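Radosow 801 大圆盆:当收纳盆用了一阵子的记录

发布于 2021年8月2日
分类:家用杂物 / 收纳

这只盆是7月初在 Gutero 买的,22元,邮费另算。型号 801,外沿绿色,里面深红。页面上还有一个全蓝的,我下单那天缺货。

原本是要拿来泡床单的。到家以后没怎么沾水,先被拿去装玩具和零食了,所以这篇主要写它当收纳盆的情况,洗衣服的部分放在后面,写得少。

先说尺寸和分量。页面标的容量是20升,我没有用水量过。厨房秤称出来是993克,页面没有标重量,所以没法对照。993克对一只塑料盆来说不算轻,同样大小的便宜盆我家以前有过一只,拿在手里明显软,装半盆水一端就变形。801 端起来盆口基本能保持圆形,盆底踩上去(我试过,穿袜子)会往下陷一点,松脚就弹回来。

做工中等。盆沿是往外翻的,翻边底下有一圈毛刺,刚到手时刮手指,我用旧砂纸顺着磨了一遍,花了几分钟。盆底中间有注塑留下的小凸点,放在瓷砖上会有一点点晃,铺了布就没感觉。两种颜色的交界处不算整齐,有一小段绿色往里渗了一点,介意外观的人最好在店里挑。

气味的问题要单独写一下。拆开塑料膜那天味道挺重,放阳台晾了两天,再用洗洁精刷一遍,剩下的味道要凑近才闻得到。装带包装的零食我觉得可以,直接放切好的水果我不会用它。页面上没有写食品接触的说明,我问了客服,回答是“日用”,没有更多内容。

接下来是收东西。

家里的习惯是在一块蓝格子布上摊玩具,玩完了再收。以前用的是 Bilmont 的布筐,方形,带两个提手。布筐的毛病是口会塌,一只手得撑着口,另一只手往里放。圆盆不用撑。盆口敞着,从哪个方向放都行,小包装的零食松手就掉进去,软的硬的混着放也无所谓。收一次的时间我没有掐表,感觉上比布筐快,主要快在不用扶口子。

颜色也有点用处。里面是深红的,白色和浅色的小东西落进去很容易看见,橙黄色的包装也清楚。反过来,深色的小零件我没试过,估计没这么明显。
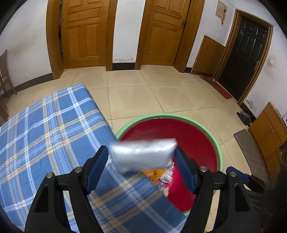 有读者在上一篇收纳箱的评论区留言,说圆盆最大的问题是占地方,四个角全是空的,靠墙放不严实,柜子里也塞不进去,同样的钱不如买方的;还说盆没有盖子,零食放里面两天就全被翻出来了,最后还是得换带盖的箱子。

这两条我都同意一半。

占地方是真的。801 靠墙放,墙角那块就浪费了,上面也不好叠别的东西。我现在的做法是白天放地上用,晚上把盆竖起来靠在门后面,里面的东西倒进柜子的抽屉。这样做的前提是每天都倒一次。如果想要一个装好就不动的容器,圆盆不合适,方箱子好得多。

没有盖子这一点,要看装什么。零食确实会被翻,我后来把零食减到一次只放几包,玩具占大头。盖子也有盖子的麻烦,我家那个 Correa 折叠箱带盖,盖子扣上要对准两边的卡扣,小孩自己扣不好,最后盖子一直搁在沙发旁边,箱子就那么敞着用。既然都是敞着用,盆还便宜些。

顺便把三样东西放在一起比一下,都是自己掏钱买的,用的时间不一样长,Bilmont 最久。

Bilmont 布筐:轻,不用的时候能压扁,磕到人不疼。缺点是口会塌,底部的硬板用久了会翘,沾上饼干渣很难弄干净,只能抖,抖完缝里还有。洗过一次,晾干以后有点歪。放毛绒玩具最合适,现在专门用来放这个。

Correa 折叠箱:方正,叠得高,放柜子里整齐。折叠处有缝,小零件会卡在里面,我用牙签挑过。搬的时候如果没有扣到位,侧板会往里倒。装书和积木可以,装零碎的不行。

Radosow 801:敞口,好擦,结实。没有盖,没有提手,圆的不好摆。里面脏了用湿抹布转一圈就干净,这一点是三个里最省事的。

没有提手这件事我原来没当回事,后来发现影响挺大。空盆一只手捏着盆沿就能走,装了东西就得两只手抱着,盆又大,抱在身前看不见脚下。家里走廊窄,过门的时候要侧着身子。盆沿的翻边可以当抓手,但是翻边不宽,手指只能搭进去一小截,装满水以后这样端会打滑。如果厂家能在两边各加宽一段,会好用很多。

再说它和什么东西搭配比较合适。毛绒玩具放进去最占空间,一只大的就能盖住半个盆底,下面压着的小东西不容易找。我现在会先放小的、硬的,毛绒的放最上面,带线带绳的单独绕一下再放,否则拿出来的时候会带出一串。拼接用的弯轨、管子一类的塑料件形状怪,在方箱子里总要留出空,圆盆里顺着边放反而服帖。这个是用了几次才注意到的。

零食包装轻,盆稍微一倾就往一边滑,端着走的时候会堆到一侧,没有别的影响。包装纸和剩下的垃圾我建议另外拿个袋子,我家一开始是都扔进盆里,结果每次倒的时候要重新分一遍,挺烦。

格子布也说两句。布是以前买的,牌子不记得了。盆放在布上拖不动,会把布一起带走,要换位置得提起来。放在瓷砖上可以直接用脚推,推的时候有声音,楼下有人住的话晚上别推。盆底没有防滑的东西,有需要可以自己贴几块胶垫,我没有贴。

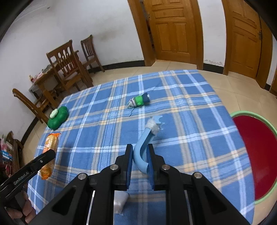
图:盆放在右侧,格子布上有条纹毛绒玩具和橙色包装的零食。

洗东西的部分。

泡过一次床单,一次窗帘纱。床单是薄的夏天款,按20升的标法,水只加到一半多一点,床单放进去压一压能全部浸到。窗帘纱更没有问题。被套没试,我看是放不下的,硬塞的话水会溢出来。盆里面没有搓衣纹,要手搓的话得另外拿搓板,搓板靠在盆沿上能卡住,盆会往后退,需要顶着墙。

倒水是比较费劲的一步。满盆抬不起来,我是先拿水瓢舀掉一部分,再斜着倒进地漏。盆沿没有倒水口,水会沿着翻边往两边流,地上湿一片。在浴室里无所谓,在别的地方倒要小心。倒完以后翻边底下会存一点水,竖起来的时候才流出来,第一次没注意,弄湿了袜子。现在是倒完先拿毛巾沿着底下抹一圈。

掉色我专门看过。白毛巾沾热水在里面擦,毛巾上没有红色。热水是饮水机放出来的那种温度,再高的没有试过。页面写着不要倒开水,我就没有倒。

晒也晒过,在阳台上放了一下午,没有变形,颜色目前也没看出变化。时间还短,这一条不能算数。以前那只盆是在太阳底下放了一个夏天之后变脆的,碰一下裂一道口子。801 会不会这样,要再过一阵才知道。

耐摔方面,不小心从洗衣台上掉下来过一次,盆沿先着地,弹了一下,没有裂,绿色的边上留了一道发白的印子,用指甲摸得出来。里面没有伤。

关于价格。22元在塑料盆里算中间偏上,菜市场那种薄的大盆十几块就有。多出来的钱买到的是厚度,别的差别不大。如果只是偶尔接接水、放放湿衣服,便宜的够用。要天天搬来搬去、还有小孩往里坐的,我会选厚的。小孩确实往里坐过,盆没有事,不过坐进去容易往后翻,旁边要有人看着。

Gutero 的包装很简单,外面一层塑料膜,没有纸箱,盆底贴了一张很大的标签,胶特别牢。撕了一半剩一半,后来用食用油捂了一会儿才擦掉,又要再洗一遍油。建议收到先用吹风机吹热了再撕。

退换没有用到,不评价。

适合的情况:地上玩、玩完就收的家庭;需要一个好擦的敞口容器;浴室里地方够大。

不太适合的情况:想长期放东西不动的;柜子深度不够的;需要提着上下楼的。

评分(自己打的,满分五分)
结实程度:4.5
好不好收东西:4
好不好搬:2.5
清洁:5
外观:3
总的给4分。

补充几条留言里问过的:

问能不能两个叠在一起。我只有一只,没法试。从形状看上宽下窄,应该可以叠,会不会吸住拔不出来不清楚。

问绿色的边会不会脱落。边和盆是连在一起的,没有接缝可以抠,目前没有松动。

问有没有小一号的。店里有,型号我没记,页面往下拉能看到。小的那款盆沿好像是直的,没有翻边,端起来手感应该不一样。

问毛刺磨完会不会再长出来。不会,磨平就是平的了。砂纸用细的,粗的会把绿色磨花,我磨的第一段就有点花,好在朝下,平时看不到。

蓝色那款8月又有货了,价格没变。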